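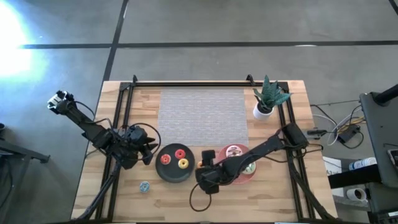 Three on the black plate, a couple on the pink, plant in attendance.

Plating up donuts for a table: how fussy are we being?
Forum: Baking and Serving > Presentation

crumbtrap
I'm doing a donut table for a do in May and I have reached the stage of planning where I lie awake thinking about plates. So far I've got a black round one and a pink round one, a pale wooden tabletop to put them on, and a light grey woven mat that I can't decide what to do with. There's also a potted snake plant, which I like more than most of the guests.

My feeling is reds and yellow on the black plate, pink and green on the pink plate. My sister's feeling is that I should put them in a big bowl and get on with my life. Opinions welcome, she's had hers.

nidusora_fan
Black plate wins. Red and yellow on black look like you meant it. Pink icing on a pink plate just looks like a donut that's shy.

Feltard
Disagree with the above. Pink on pink is fine so long as there's something else next to it, and the green one does that job. What I'd worry about is three on one plate and two on the other. People notice an uneven plate and assume somebody's already been at it.

crumbtrap
Somebody will have been at it, Feltard. I've met me.

Wan
Why plates at all? You've got a mat. Put them straight on the mat, spread out a bit, and you lose that canteen look where everything's huddled in the middle of a disc. I did 20 like that for a leaving do and it looked very smart until about the second minute.

Feltard
Straight on the mat. A woven mat. With icing. I'd like to hear how the washing up went.

Wan
It went in the sink, Feltard, like washing up does. You do it glaze side up, obviously. I'm not an animal.

nidusora_fan
I've got one of the Nidusora mats and crumbs go down into the weave and stay there for good. Mine has toast in it from a previous address. If you must, put greaseproof under each one, but then it looks like a sandwich shop.

crumbtrap
OK, I've had a go at Wan's version. The pink one with the brown drizzle sits below the green one, and the little orange one with the yellow ring is up near the top. Red one went off to the side. I thought I'd hate it and I only slightly hate it.
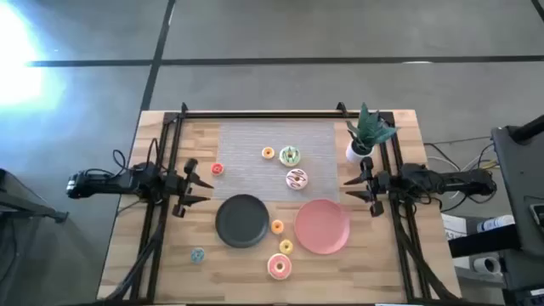

Is it all right to leave iced donuts out on the table the night before?
Better not – the icing goes tacky and the dough dries out, so keep them in a lidded tin and set them out the same morning.

Statwood
Coming in from the furniture side. Whatever you choose, keep the greasy stuff off bare wood. If that top's oiled you'll get little rings, and you'll be sanding them out when you could be eating. The mat is doing you a favour there even if it does eat crumbs.

crumbtrap
Noted. I don't know what's on the top, it came with the table and the table came with no information whatsoever.

Statwood
Drip of water on it in a corner. If it beads up, there's a finish on it. If it soaks in, buy coasters.

Feltard
I'm going to say it again: plates. Plates have an edge. The edge is there so the donut knows where to stop.

Wan
If your donuts are travelling, the edge isn't the problem.

nidusora_fan
Compromise from me: both plates, with the mat underneath as a runner. Plant stays at the back corner, away from the food. Snake plants are meant to be bad for cats and not much better for people, and somebody's toddler always has a taste.

crumbtrap
That's a fair point about the plant. It can supervise from the windowsill.

How many would you put out at once? I've got 20 people coming and was going to start with 6 on the table and top up from the kitchen.

Feltard
Six for twenty people? You'll have a fight on before you've found the tongs.

Wan
With Feltard on this one, and I don't say it lightly. Four to a plate, get a couple more plates, top up when it looks sad.

crumbtrap
Fine. More plates it is. Black ones, before anyone starts.

Feltard
White would be better.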